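# jarkeo-tabletop

Bimanual pick-and-place recordings from the Jerkley student robotics club, July build. Maintained by Fatima Obi and Bello Iyamu.

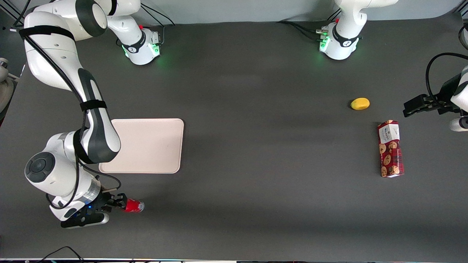

*Fixed camera view: right gripper holding the can, left gripper open, tray empty.*

## Summary

Teleoperated episodes of two arms moving grocery-type objects onto a tray. Recorded for the club's term project, which compares a single policy for both arms against one policy per arm. The same data was used for our entry in the Castellanos student challenge, tabletop division.

| Field | Value |
|---|---|
| Episodes | 1,231 |
| Held out for test | 114 |
| Arms | 2 |
| Task variants | 4 |
| Operators | Club members, IDs only |
| Control | Joint position, leader-follower |

## Task variants

- `tray_right`: right arm places one object on the tray.
- `tray_left`: left arm places one object on the tray.
- `tray_both`: each arm places one object. Order is free.
- `handoff`: one arm picks, passes to the other, second arm places.

An episode starts when the operator presses the pedal and ends on the second press. Some starts catch the gripper already closed on an object. Those are marked `mid_grasp` and should be dropped if you train on full trajectories.

## Objects

The object set includes a red can, a small yellow fruit shape, and a dark red cookie box. The box is the hardest of the three. If it lies flat, the gripper has to come in across the short side, and operators often needed a second try. Failed grasps were kept if the object stayed on the table.

The tray is pale pink with a raised rim. A can released too early tends to catch on the rim. Look for `rim_contact` in the notes field.

## Layout of the files

```
jarkeo-tabletop/
 episodes/
 <episode_id>/
 joints.csv
 gripper.csv
 fixed.mp4
 notes.txt
 splits/
 train.txt
 test.txt
 tools/
 check_sync.py
 replay.py
```

`joints.csv` holds commanded and measured positions in radians, right arm first. `gripper.csv` holds opening as a fraction, where 0 is closed and 1 is fully open. Timestamps are seconds from the first pedal press.

## Left and right

Arm names are the robot's own left and right. The fixed camera faces the bases, so the right arm shows up on the left side of the video. This has caused at least one wasted training run. `replay.py` prints the arm name over each trace; use it before you swap any columns.

## Getting started

1. Unpack the archive and keep the folder names as they are.
2. Run `python tools/check_sync.py episodes/`.
3. Replay one episode per variant with `python tools/replay.py --id <episode_id>`.
4. Train from `splits/train.txt`. Do not tune on the test list.

## Known problems

- Early episodes have a video offset. `check_sync.py` writes the correction to `notes.txt`.
- Arm shadows move across the table and confuse plain color thresholding. The old Skorkinton segmentation script is not included for this reason.
- Parts of the arms leave the camera view during high reaches. Joint data is complete for those spans.
- Gripper force was not logged.
- Lighting and table color were never varied. Do not expect a policy to transfer to a different bench.

## Changes

- Split lists rebuilt by operator ID so that no operator is in both.
- `handoff` success labels redone by Bello after a disagreement over drops inside the tray. A drop inside the tray now counts as a success.
- Removed duplicate episode folders left over from the upload.

## Use

Free for class and club work. Send label corrections to Fatima as a pull request against `notes.txt`, one episode per commit.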